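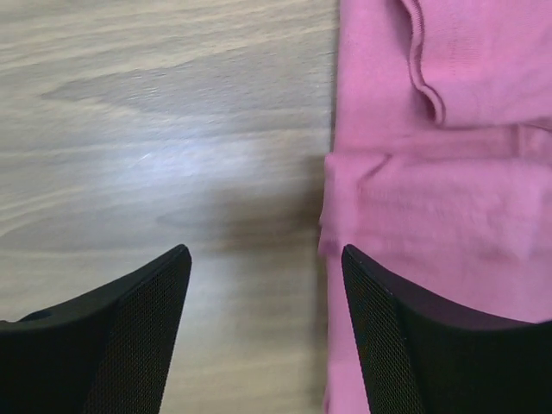

Ninditz folding set — read me first

Hello! I'm Hsin-yi Hung and I look after the clothes side of the Ninditz set, so if a label looks daft or a file won't open, I'm the one to pester. It's a collection of recordings of laundry being sorted out on a table: T-shirts mostly, plus cloths. I started it in April in our workroom in Flustumthorpe and it has grown to more than 2,000 clips, and my ironing pile at home has never been so neglected.

What's in the folder

clips/ has the recordings, one garment per clip.
labels/ has one small text file per clip, same name as the clip.
garments.csv is the list of everything we fold, 98 items at the moment, with colour, fabric, size and how badly it creases.
notes/ is me rambling. Skip it unless you like reading about hems.

How the clothes are labelled

Each label file says what state the garment is in at the start and at the end. I use four words for that: flat, rumpled, bunched and folded. Flat means you could lay a ruler across it. Rumpled has soft waves in it but you can still tell which bit is the front. Bunched is when it has gone into a lump and you need to hunt for the sleeves. Folded is folded, even if my mum would do it again.

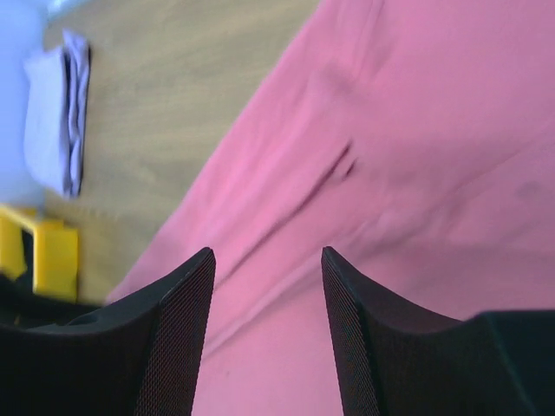
The line between rumpled and bunched is the one people write to me about, and I do get it. My rule is that a gentle ridge or one pinched crease still counts as rumpled, and it only becomes bunched when the layers start curling over each other. If you disagree, please change your own copy and tell me what you changed — I'd love to know, and I've been talked round before!

Colours are plain words too. I've got pink, lavender, pale blue, yellow and so on, and no clever shade names (we tried "dusty rose" in an early version and ended up with three people using it for three different shirts). The colour goes by the garment in ordinary daylight, so a shadow in a fold doesn't make a shirt dark pink.

Hems, seams and other handy bits

If you want to know which way round a crumpled T-shirt is, look for the stitching. Two rows close together along a folded edge will usually be the bottom hem or a sleeve hem, and once you've found one of those the rest of the shirt starts to make sense. I've marked hems as "hem_visible" where I could see one clearly, and left the field blank where I wasn't sure.
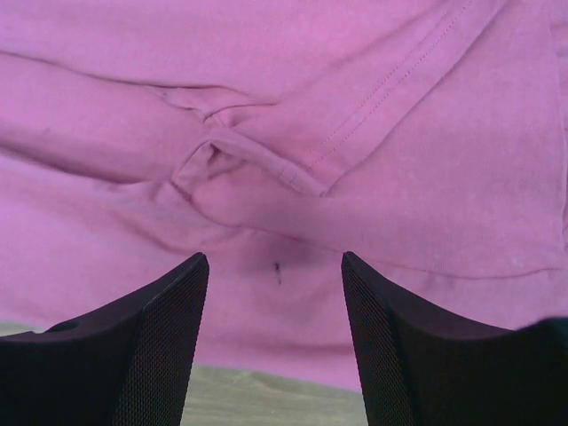 Twists get their own field, "twist", which is yes or no. I kept it separate from bunched because a shirt can be in a heap without being twisted, and the two need undoing quite differently. A twist wants opening out from the middle, whereas a plain heap will often sort itself out if you lift a corner and give it a bit of a shake.

Splits and names

There are two parts, called Folon and Shen. Folon is the big one and is meant for training. Shen is for testing and uses 25 garments that never turn up in Folon, so please don't mix them.

Known problems

The label files for 19 clips have the start and end states swapped. They're listed in notes/swapped.txt and I'll fix them in the next version.
Long sleeves are thin on the ground. More jumpers are coming once I've washed them.
Small marks, loose threads and bits of fluff aren't labelled at all.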